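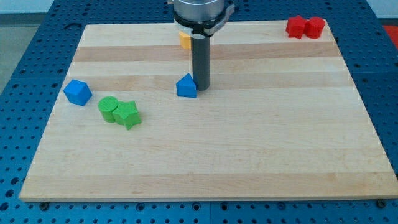
May, morning. Glue shelf.

Open time trials, second round. Tineke Cuypers wants a number she can write on the wall above the clamps, so that people stop asking her. I want the same number for the same reason.

Stock is maple offcuts from the Woltbridge job, planed both faces and left stickered overnight. Three glues: the Norna yellow we always buy, the Meireles slow-set that came as a free bottle with the last order, and the tub with no label, which has been on the bottom shelf since before my time and which I keep including out of respect for the elderly.

Method same as last round. Spread one face with the notched card, start the clock, close the joint at 2 minutes, then at intervals up to 25. Clamp, leave till next day, break over the edge of the bench. If it breaks in the wood, pass. If it breaks on the line, fail. If it doesn't break and I hurt my wrist, pass, with remarks.

11:40. All pieces closed except the long ones. The Norna was already skinning by the time I got to the middle of the set. Last round it stayed workable a good deal longer, but last round it was raining and the heater was off. I wrote "conditions normal" on that sheet. I would like a word with whoever wrote that.

So, hygrometer. We own one. It reads the same in the glue corner, in the yard and inside a bread bag with a wet sponge, so it has been promoted to paperweight. Ordered a new one on the Mallumlow account. Until it comes I'm putting down "dry" or "damp" and my opinion.

Today: dry.

13:09. Lunch. Noticed that the notched card has been through so many washes that the notches are more of a suggestion. Cut a fresh one. This means the first half of the set has a thinner spread than the second half, which is the sort of thing I'd be rude about if somebody else had done it. Marked the early pieces with a pencil cross. They stay in but don't count.

15:20. The Meireles slow-set is indeed slow. Closed the last one at 25 and it still slid about like soap. Had to put a nail stub in to stop it creeping under the clamp. Good for big panels where you need time to swear at a twisted strip and turn it around. Bad for anything you want to leave upright. The bottle says to keep it above a certain temperature, and the certain temperature is under somebody's thumbprint in dried glue.

Unlabeled tub: came out in strings. Closed one joint for form's sake.

Next day, first thing.

Broke the set. Norna holds up to the middle of the range and then goes on the line, cleanly, with that shiny look on both faces. Two of the pencil-cross pieces failed early, as they deserved. Meireles all passed, including the last one, which took a corner of the bench with it. The unlabeled tub failed when I picked it up.

Tineke looked at the sheet and asked for the number. I said it depends on the spread and the weather. She said that wouldn't fit on the wall.

To do:
Repeat the Norna set with the new card, whole set, one sitting.
Same again on a damp day, if we get one before the hygrometer arrives.
Ask whether the 2000 grit belongs to us or to the sharpening bench. It was in with the glue brushes and has one stuck to it.
Glue the corner back on the bench. Use the Meireles.
Throw out the tub. (Tineke has moved it to the top shelf.)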